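Skovavar opens its spring class list, and yes, the beginner spots are back

January 22, 2025

Hi everybody, Sibel Bayram here from Skovavar. I usually get someone else to write these, and they usually come out sounding like a bank, so this time I'm doing it myself.

The big news is that our spring woodworking classes are open for sign-up as of this morning. We have 53 places across the season, up from 29 last spring, and the extra ones nearly all went to beginners. If you wrote to us in the fall and got the sad little "we're full" email, please try again! I felt bad sending every one of those.

We could only grow because of the new room on Adjei Street. It's around 400 square feet, it has windows on two sides, and the floor is finally level (those of you who took the stool class in the old place will remember the folded cardboard under everything). The bench tools have moved over already. The lathe is staying where it is until we sort out the wiring, so the turning class won't start until May.

The course I'm most excited about is called Marnance. It's six evenings on one subject, which is learning to read a board before you cut it. Grain direction, knots, where a plane is going to tear, which face you want to show and which one you want to hide under a tabletop forever. I spent my first two years ruining good maple since I didn't know any of this, and I'd love for you to ruin a bit less of it than I did.

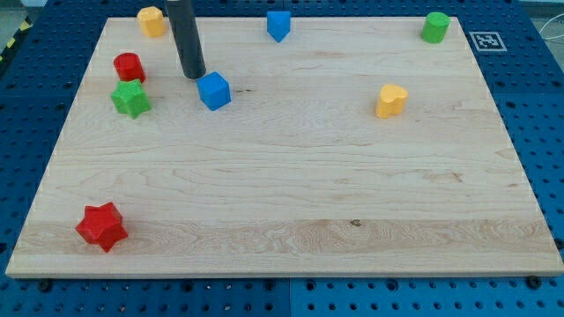
Do I need to own any tools before I sign up?
Bring a pencil and an apron, and we'll lend you everything else for as long as the course runs.

The lumber this year comes from Jomau, a small yard just up the river that dries its own maple, ash and cherry. I've bought from them for my own furniture for ages, and I kept pestering them until they agreed to set some aside for us. They're also letting each Marnance group come out for a morning to pick through the stacks, and if you've never spent a morning picking through stacks of cherry, oh, you're in for a treat. Wear boots. The yard gets muddy and stays muddy.

A full course is $110, wood included. You can pay in two parts if that's easier, just say so on the form. We're keeping the repair night too, free as always, so bring your wobbly chairs and that drawer that sticks. Last time we had a line out the door and ran so late that I ate crackers for dinner, and I'd happily do it again.

Sign-up is on the Skovavar website or at the front desk in the new room. If a class shows as full, put your name on the waiting list anyway, as people's plans change a lot in the first couple of weeks.

Reporters and local bloggers are welcome to sit in on any evening, and I'll find you a bench and something to sand. For interviews or a look around the new room, ask for me, Sibel, at the Skovavar front desk.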